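Section 4. Preparing the Table for a Visitor Demonstration

This section is for hosts who show the Tandason hand grippers to guests during an open day. Please read it completely before the first guests enter. It was last revised on Wed 19 October.

4.1 Before the guests come

1. Choose a table that can be reached from two sides. A printed tabletop is allowed.
2. Put the basin at the far end and fill it with mixed household things, soft and hard together.
3. Take a few items out and lay them in front of the basin. Leave free space between them.
4. Open both grippers fully and look at the blue pads. Wipe them with a dry cloth.

Note: Things of different shape make the better demonstration. A box, a power adapter and a clear bottle ask for three different ways of gripping, and guests understand this very quickly.

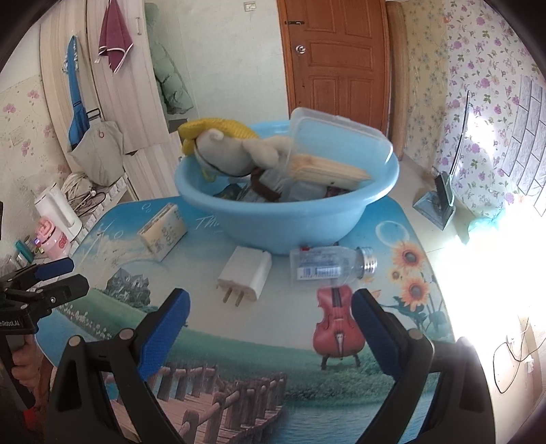
Murray Gill wrote to us after the March visit that step 3 should be more strict. In his opinion the bottle must always come last, for the guests want to try it first and then they do not look at anything else. He also asks that the host stays silent during the first grip. We leave both points to the host.

4.2 During the demonstration

5. Stand at one side of the table and ask the guest to take the second gripper.
6. Let the guest close the fingers slowly over one item, lift it, and put it down again.
7. Change the items after each group. Flat and soft things, for example a glove or a mesh bag, should come only when the guest feels sure with the hard ones.
8. Keep each turn to up to 4 minutes.

Caution: Do not put your free hand between the fingers while the guest is holding the handle.

Caution: Power adapters on the table must never be connected to the mains. 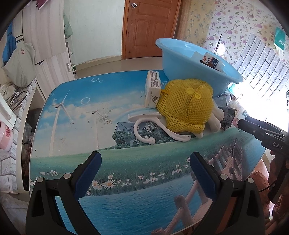
Fig. 2. Table with glove, mesh bag, soap bar and hook; both grippers in position.

4.3 After the last group

9. Return all items to the basin and clean the tabletop.
10. Write in the visit book which items were difficult to lift. Send a copy to the Drulumix training desk.

If a finger does not open fully, stop using this gripper and go to Section 7.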